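Grasp checks from the wrist view: what changed in the numbers

Berna is our two-armed setup with five-fingered hands, and the drawer task is the one we use to compare policies. The robot reaches into a kitchen unit with one arm while the other stays out of the way. Two views matter for this post: one from the head and one from the wrist.

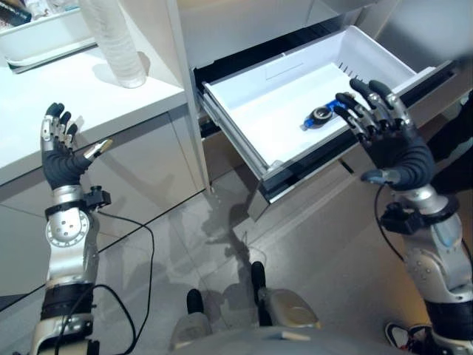
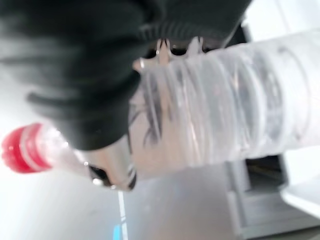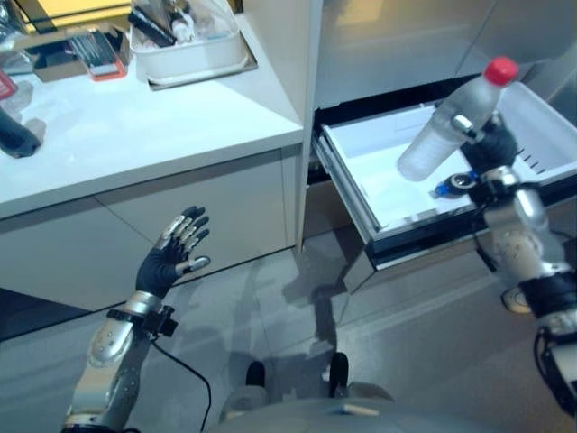 The problem with the head view

From the head, the hand hides a good part of whatever it is holding. Our old grasp check (Tilahun, written by Lensa Mamo) used only that view and the finger joint angles. It handled opaque, rigid items well. Clear plastic bottles were its weak spot: the body takes on the colour of whatever is behind it, and the white drawer gives very little contrast.

Manikandan Alva suggested adding the wrist stream and scoring the two views separately before merging them. Blur is the obvious objection, as in the second picture, where the gripper is badly smeared and the red cap is still easy to pick out. We kept the blurred images in the training set.

Set-up

We labelled 900 short clips by hand, each as held, slipping or not held. The network is small and runs 30 times a second on the robot's own computer. Clips from 2 objects were kept back for testing. Nothing else in the controller was changed.

Results

False "held" reports on the bottles fell by nearly half. On opaque objects there was no difference I would defend. Wrist view alone did worse than both together, mostly on items that sit deep in the palm.

The merged score lags the joint angles by 3 control steps. For a slow lift over a drawer I can live with that, but for handovers I can't. Lensa wants to try predicting ahead, and I would sooner shrink the network first. We will run both in December and I'll post the tables, along with the label guide, once I have tidied it up.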